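Hands, cables and a very long Saturday

April 6, 2019

So I promised an update on the two-armed build and then went quiet for ages. Sorry! Work got busy, the car needed a new clutch, and then I spent most of my free evenings in the Mekville workshop swearing at a wrist connector. But there is progress, and some of it is even the good kind.

If you're new here: Morven Lennox and I have been putting together a two-armed setup since October, sharing bench space with whoever else has a project on the go. The arms came first, the hands came much later (and cost more than I'm ever going to admit to my mum). We call the whole thing Borkis, after the noise the left shoulder made the first time we powered it up. The noise is gone now but the name has stuck.

The big job lately has been cabling. When we first mounted the hands I ran everything along the forearm with zip ties, nice and snug, and I was very pleased with myself until I rotated the wrist and pulled a plug clean out of its socket. Did it again a week later on the other side. Châu Dương had a look and told me to leave a proper loop of slack at each wrist and stop trying to make it pretty. It looks a bit scruffy now with cable hanging down the way it does, but I haven't yanked a connector since.

Second job was the grip. I'd been treating the fingers as if they all had to close at the same speed, and that's fine on a block of foam, but on anything round and slippery it just squirts out sideways. Bottles are the worst for this. They roll, they're shiny, and a half-empty one shifts its weight as you lift it. I rewrote the closing routine so the outer fingers come over the top first and the thumb waits its turn. Lost 27 tries to a single typo in the timing table, which Morven found in her lunch break on her phone — I'd been staring at that file for 3 nights.

We keep all our settings in a little program called Lei that Châu wrote (it's basically a spreadsheet with opinions). You type in a grip, give it a name, and it yells at you if two joints are going to argue. I love it. I also have a folder in there called "no" and it's bigger than I'd like.

Today was bottles again, on the green board, plus a big flat parcel because I want to see how the fingers cope with crinkly plastic wrap. The colour of the board is a bit much, I know, but it makes it really easy to pick things out on the screen and I've grown fond of it. It's getting scuffed up already. 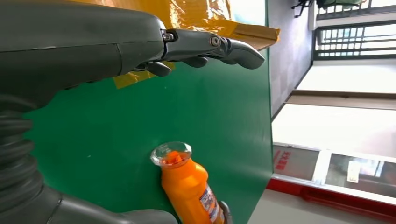

Orange bottle duty, from down at the hand and then from higher up with both arms over the board. 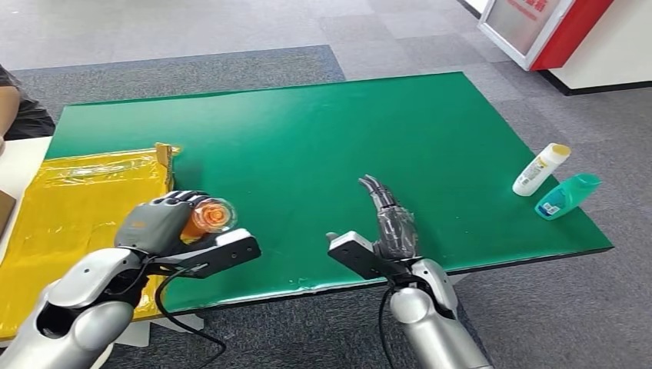
What I want next is a proper handover, left hand to right hand, without a person hovering nearby ready to catch things. The right arm is the better behaved of the two but its idea of where the middle of the table is doesn't quite agree with the left's. I've calibrated it twice. Morven reckons the base plate on that side has a tiny lean in it and I'm starting to think she's right, so I'll be taking it off and shimming it, and I'm not looking forward to that at all because the bolts are an absolute pig to reach.

I also need new finger pads. The ones we've got are all right on cardboard but a bit too hard for smooth plastic. There's a softer set from Kekham that a couple of people on the forum like, and I've got some in my cart, but the shipping is nearly as much as the pads. If anyone local wants to split an order, leave a comment or grab me at the workshop. And if you've had any luck casting your own silicone pads at home, please tell me what mould release you used — my first go is still stuck in a muffin tin.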